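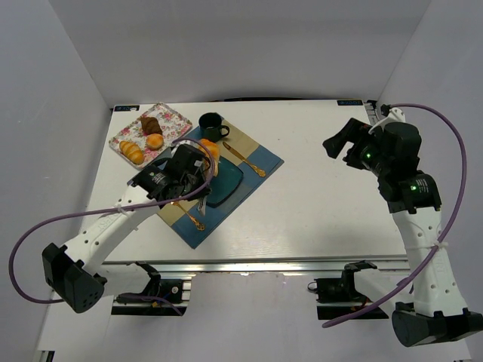 *Speaker notes – Bekamo Poker League, new players' night talk. Updated 4 August 2026. Posted by the league office.*

## Opening

- Welcome, phones on silent, bar stays open during the talk
- Who has played live before? Hands. Who has only played online? (always more)
- Tonight = how a small live tournament works. No strategy until the end, and not much then

## Buy-in and chips

- 58 dollars at the door. 50 to the prize pool, 8 to the room. Say it twice, we got emails last time
- Starting stack is 400 big blinds at level one?? NO – old slide. It's 150. Fix slide
- Rebuy allowed through level 5, then closed. Closed means closed
- Big chips in front or on top, where people can see them. Dealer will ask you to move them if not
- Don't pocket chips. Not even one for luck. Going to the restroom, they stay on the table

## Things online players get wrong

Go slow here, this is the part they came for.

- Acting out of turn. No button lighting up to tell you. Watch the player on your right
- String bets. Tossing in a call, then going back for more = just a call. Say "raise" and the amount, out loud, before your hand moves
- One big chip with no words is a call. Do the demo – throw one chip, ask the room what it is. Half will say raise
- Looking at cards: cup them, lift the corners, put them down. Your neighbor isn't trying to peek but you're making it hard for him
- Protect your hand. Chip on top, whatever. If the dealer mucks it by accident it's very hard to get back
- Showdown – turn over BOTH cards. Don't announce a flush and sit there

## Pace

- Clock is 20 minutes a level. Sounds long. You'll see maybe ten hands
- Anyone at the table can call time on you. Not rude. Try not to do it to someone on there first night though
- Story about the Wemia event, the fold that took forever with nine high. Keep it SHORT, ran over last time

## Etiquette bit

- No talking about a hand you folded while it's still going. No groaning when the flop comes either
- One player to a hand. Your friend behind you can't help
- Tips: up to you if you cash. Dealers pool it
- Drinks on the side tables please, Lagman room just had the felt redone

## Small bit of strategy (if time)

- Play fewer hands than you want to
- Short stack with under ten big blinds: mostly push or fold. Chart is on the handout, page 2
- Don't bluff somebody who isn't folding. You will know who by the second level
- Skip the pot odds slide if we're past the hour. People glaze over

## Dates

- Lusero satelite runs in February, top finishers here get a seat. Points table goes up on the league page
- Regular games carry on as normal until then, same buy-in
- Sign-up sheet by the door, print your name so it can be read

## Questions they'll ask

- Can I leave early? Yes but your stack gets blinded off, no refund
- Sunglasses fine. Headphones fine, out when you're in a hand
- Splitting the prize at the end – ok if everyone left agrees, tell the floor first
- Cash game after? Ask the floor, depends on numbers

Then practice tables. Cards are in the grey case, spare dealer buttons in the lid pocket.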